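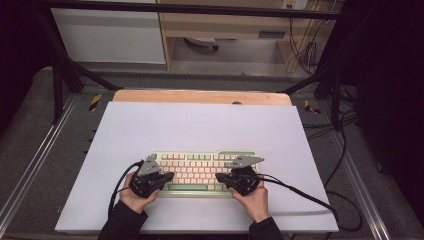 *Keyboard task, both grippers held by hand over the keys.*

Jun 7, 2023

Re: [bench-chores] are we anywhere near useful yet?

> We run a small repair shop and keep hearing that arms will take over the dull bench work within a couple of years. Pulling keycaps, wiping down cases, sorting screws into trays. Has anyone on the list measured this on a real item and not a foam block? Bomelard quotes a cycle time on its product page but doesn't say what the part was, or who reset it between runs.

Short answer from our side: partly, and not at a price a repair shop would pay.

We have been collecting hand-guided demonstrations on compact keyboards since last August. The operator holds a gripper in each hand and works directly over the board. The set now stands at 800 demonstrations, trimmed and labeled. The policy trained on them was then run on the Pallow arms for 164 trials, single key presses and short typed strings only.

What we can report:

- Large targets are fine. The space bar is close to solved.
- Corner keys are poor. The jaws come in at an angle and catch the neighbor, and the mount plate can block the view of the top row.
- Pale keycaps on a pale case cost us accuracy under the shop lights. Retraining with varied exposure got back roughly half of it.
- Cable drag matters more than we assumed. The same motion with the cable routed to the other side gives a measurable offset at the jaw tip.

Keycap removal is a separate problem. We tried 4 puller designs and kept 2. Both work in a person's hands. Neither works unattended — the policy can't tell a seated puller from one resting on the edge of the cap, and it pulls either way.

On Bomelard, I have no data. The Jukell group tested an earlier unit on screw sorting and may answer here.

For wiping cases, look at the Qudah thread in the archive before buying anything. The force limits discussed there apply to your job too.

I can send the trial log as CSV off list. Column 3 is offset in millimeters; ignore column 7, it was never filled in.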